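**Pre-session check, hand-held gripper, garment folding project**
Britside robotics club, August. Complete before the first recording. Mark OK, FIX or N/A and add a comment.

### Gripper

- [x] Joint screws seated, both arms. **OK.** Checked with the hex driver, no play at the pivots.
- [x] Finger pads bonded along all four sides. **OK.** Mesh cleaned with a dry brush. No alcohol on the mesh.
- [x] Fingers meet square when closed. **OK.**
- [ ] Lettering on left arm readable. **FIX.** Copy the text onto a tag before it wears further.
- [x] Trigger returns without sticking. **OK.** Slight drag at full opening, within what we accept.

### Power and storage

- [x] Battery at 100 percent before start. **OK.**
- [x] Card has space for the session. **OK.** Limit is 3000 clips per card, then swap.
- [ ] Spare card labeled. **FIX.** Two cards carry the same label. See Nazar.

### Work area

- [x] Walking path on the operator's side clear. **OK.** Moved one bag.
- [x] Cables out of reach of the operator's feet. **OK.**
- [x] Garment pockets emptied. **OK.** Coins damage the pads.
- [x] No pinch contact with zippers or rivets planned. **OK.** Grip on plain fabric only.
- [ ] Rest break set. **FIX.** Timer was left at the old value. Pause after every 8 folds.

### Stop conditions

Stop if a pad lifts, a screw backs out or the operator's wrist hurts. Log the clip number and tag the gripper. Flokum sheet 100 covers pad replacement.
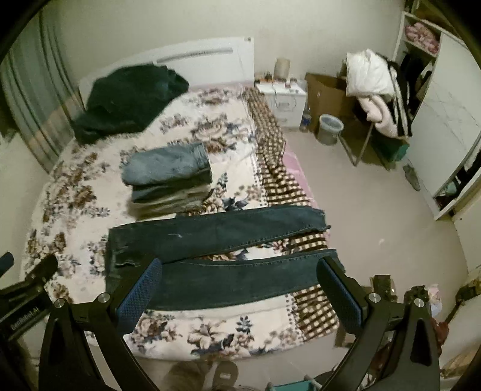
*Checked by Marlies Reisinger; comments by Nazar Onyshchenko*

Jeans set: edge grip on the pair lying flat, second pair laid straight above it, folded stack behind. Pad wear to be compared again after this set. Open FIX items go to Marlies before the next session.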